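Stito Desktop Widgets: Frequently Asked Questions

General

What is Stito?
Stito is a desktop widget engine for Windows. It draws clocks, meters, launchers and notes directly on the desktop layer. It does not modify system files and does not require administrator rights after installation.

Which versions of Windows are supported?
Windows 10 and Windows 11, 64-bit only. The last 32-bit build was 4.9. It remains on the download page but receives no fixes.

Does Stito replace the taskbar or Start menu?
No. Stito does not hook into the shell. If the taskbar changed after you installed a widget pack, check whether the pack came bundled with a separate program.

Installation

Where are my files stored?
The program is installed in Program Files\Stito. Layouts, packs and settings are in your user profile under AppData\Roaming\Stito. Uninstalling removes the first folder only. Delete the second by hand if you want a clean start.

Can I run it from a USB drive?
Yes. Select Portable in the installer and point it at the drive. Settings are then written to a Data folder next to the program file. Autostart is not available in portable mode.

How do I install a widget pack?
Double-click the .stp file, or drag it onto the Manager window. Zip archives have to be unpacked first.

Photo widget

Which formats can the Photo widget show?
JPEG, PNG, BMP and WebP. Animated files show the first frame only.

How do I place two photos in one column?
Set Layout=Stack in the widget's settings file and list the files under Source1 and Source2. Both are scaled to the same width. Spacing is set with Gap, in pixels.
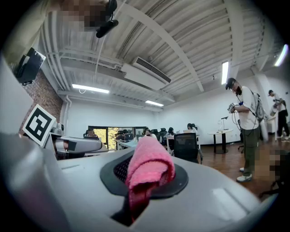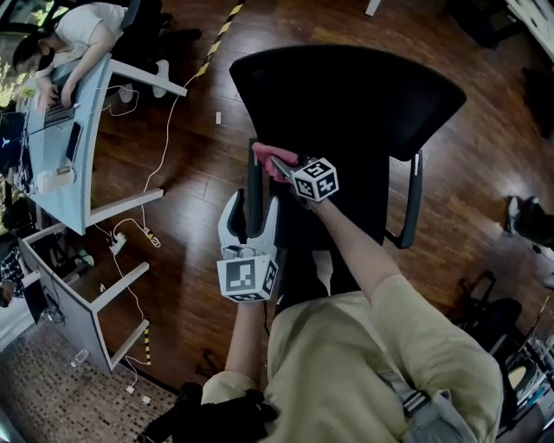 Why are my photos blurred?
The widget caches a scaled copy of each file. If you enlarge the widget later, the cached copy is stretched. Right-click the widget and select Rebuild Cache.

Performance

How much memory does Stito use?
With the default layout, almost 45 MB. Each Photo widget adds the size of its cached files. Widgets that load web content use considerably more.

CPU use is high when nothing is moving. Why?
Check the Update value of each widget. A value of 49 means the widget redraws every 49 milliseconds, whether or not its content has changed. For clocks without a second hand, set Update=1000 or higher.

Troubleshooting

Widgets disappear when I press Win+D.
Set Position to On Desktop in the Manager. Widgets set to Normal are treated as windows and are hidden with the rest.

Widgets move when I connect a second monitor.
Turn on Save Position per Display. Positions are then stored separately for each monitor arrangement. Move the widgets once in each arrangement and they will stay there.

I get error 97 when loading a layout.
The layout refers to a font that is not installed. The font name is on the last line of the log file. Install the font for all users and restart Stito.

The Ruditz pack shows empty boxes instead of icons.
Ruditz 2 needs its own icon font, found in the Fonts subfolder of the pack. Version 1 does not use it.

Packs and licensing

Can I change a pack and share it?
That depends on the license of the pack. Plolleck, by Larasati Majimbun, may be changed and shared if the credits file is kept. Packs with no license file should not be redistributed.

Can I convert layouts from older versions?
Layouts from version 4 are converted on first load. The original is kept with the extension .old. Layouts from version 3 have to be opened and saved in version 4 first.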